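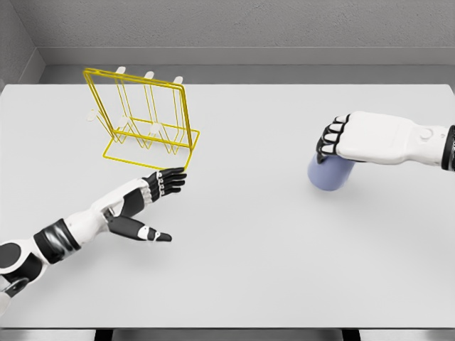

Simulation still courtesy of Closness

Visitors to the September open day at Closness were asked to begin in a darkened room on the second floor, where a large screen showed a humanoid robot at a kitchen task. Three white plates stood in a yellow wire dish rack. The robot's right hand was closed over a pale lavender-blue cup, and its left hand waited open near the corner of the rack.

The exercise belongs to Baptiste, the laboratory's program in household work. Dilani Selvanayagam, who directs it, told the 16 guests at the first session that every task is rehearsed in simulation before a physical machine attempts it. "A cup is a modest object," she said, "but the hand must hold it firmly and still be able to let it go."

Her team runs each task 300 times overnight, changing the position of the dishes from one run to the next. The results are reviewed at 7 a.m. and the weakest runs are replayed at half speed - a practice guests were invited to join, with printed score sheets.

The afternoon session moved downstairs to the Timero workshop, where engineers answered questions on grip force, software and cost. Several guests asked when such a machine might be sold. Ms. Selvanayagam declined to name a year. Registration for the spring open day will be handled by the visitor desk.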